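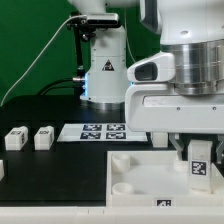 Last changed: 2022-01-21

Been meaning to write up the Skitov tape for months. Started a draft in July, lost it, started again on the bus, lost that too. So here goes, quick, before work.

If you don't know Skitov: two people, Torunn Strömberg on synths and voice, Oda Torvik on everything that gets hit or scraped. Slow, cold, very low. Somewhere between dungeon synth and the kind of drone you put on when you can't sleep and don't much want to. They used to play in a louder band called Telport. I saw Telport once, in a basement, left with my ears ringing and no idea what any of the songs were called. Skitov is what was left after the drummer moved and the guitars got sold.

The tape is called Alemneh. 60 minutes, thirty a side, no track titles. Just Side A and Side B, which makes it a pain to talk about but ok.

Side A. Opens with hum. Four minutes of hum, maybe five, I kept checking the deck was running right. Then a bass note comes in underneath and my bookshelf starts to buzz. Torunn sings on this side but you won't get any words out of it, she's way down in the mix with a lot of tape echo on her. Oda is doing something with a cymbal and a bow. Best part of the whole thing is the middle, where it all drops out except one organ chord, and the chord goes slightly sour. Stays sour. I rewound that bit three times the first night and my deck does not like being rewound.

Side B is more of a beat record. Sort of. There's a kick drum, very far apart hits, like a slow walk down some stairs. A melody shows up near the end and it's pretty!! I was not ready for pretty. My sister walked in and asked if it was the new one by a band she likes, so there you go.

Complaints. The hiss is a lot. I like hiss, I own way too many tapes, but on the quiet parts of A it's louder than the music and I don't think that was the plan. Also the fade at the end of B is too fast, sounds like someone needed the room back. And the lettering on the insert is gray on black, good luck reading teh credits without a flashlight.

It's out on Trasureo, who did that run of field recording tapes I went on about last winter. 400 copies, hand numbered. Mine's 46. The digital version has a different mix of Side B, drier, kick is up front, I don't like it as much. Headphones people might feel otherwise. Catalog number is TR 3093 if you're hunting for it secondhand, and no I don't know why the number is that high, they have put out maybe a dozen things.

Played it on the big speakers, in the car, and on the kitchen radio thing with the one dead speaker. Car was best. Night, heater on, no traffic. Kitchen was hopeless, all you get is the hiss and Oda's cymbal.

Torunn said in the little zine that comes with it that they're playing a few shows when they can find rooms with a decent PA. I would go. I'd bring earplugs and a cushion, half the Telport crowd ended up sitting on the floor last time and concrete is concrete.

Next post is probably the box of 7 inches I got from my uncle, if I ever get the mold off the sleeves. If anyone has a trick for that, email me, comments are still brokn.

Edit: fixed the label name, I had it spelled wrong in two places. Sorry Trasureo.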